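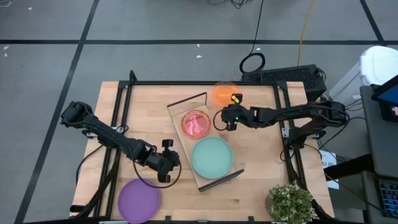 Workcell housekeeping rules (two-arm tabletop cells)

Workcell housekeeping rules are a group of written practices for keeping a tabletop robot station in a known and safe condition before, during and after work. They are used mostly in laboratories and small workshops where two light arms share one table and handle household objects such as plates, bowls and trays. The rules do not replace a safety standard for machinery. They cover the daily matters which a general standard leaves to the user, for example where a cable may lie and who may change the position of a camera.

Background

Many tabletop cells grew out of student projects and had no written rules at first. Each operator kept the station in his or her own way, and the results of two shifts were difficult to compare. One of the better known texts is the Jarkitz sheet, prepared by Siyabonga Fourie for a training workshop of the same name. It began as a checklist of 28 points on two pages. A later edition, revised by Shireen Motaung, put the points in the order in which an operator walks around the table, and this order is still used in most copies.

Table and frame

The arms should be fixed to a rigid frame and not to the table top itself, so that the top can be changed without a new calibration. Extruded aluminum rail is the usual choice. Screws on the frame are checked every Thursday, or after any contact between an arm and the frame. The table top should have a dull surface. Glossy tops give reflections which disturb the cameras, and for this reason wood is often preferred - although it must be wiped with a nearly dry cloth.

Shared space

The middle of the table is the area that both arms can reach, and most collisions happen there. The rules ask that only one arm enters this area at a time, unless the task needs both, as in lifting a tray. The other arm waits with its gripper open and above the height of the tallest object. Under the Hermans convention, the waiting distance is written on the task card in millimeters and is measured from the fingers, not from the wrist.

Objects

Plates and bowls of different colors are recommended, because spoken and written instructions become shorter and mistakes are seen sooner. Glass and ceramic are not used in cells without a guard. Objects that do not belong to the present task may stay on the table if they are named on the task card. A damaged object is taken out of use the same day and its number is not given to a new one.

Cables

Cables that move with a wrist need a free loop. The loop should be long enough for the full turn of the joint, but it should not touch the table when the gripper is in its lowest position. Cables on the floor are the most frequent subject of complaint. In a survey of 116 stations made by the Gustden network, loose floor cables were the first item in the list of faults. The usual advice is to lead them away from the side where the operator stands, and to keep the openings of power supplies uncovered.

Operator place

The screen and keyboard are placed outside the reach of both arms. The stop button must be within reach of the hand without leaning over the table. Labels are fixed to the frame near the part they describe and are replaced when they cannot be read from a standing position.

Criticism

Some users find the rules too detailed for small groups. The Prikley guide, which is used for teaching, keeps only the sections on shared space and cables. Its authors write that a long list is signed without reading. Motaung has answered that the order of the points matters more than their number, and that a trained operator needs around 2 minutes for the complete round.

See also

Task card
Collision check
Cable management
Emergency stop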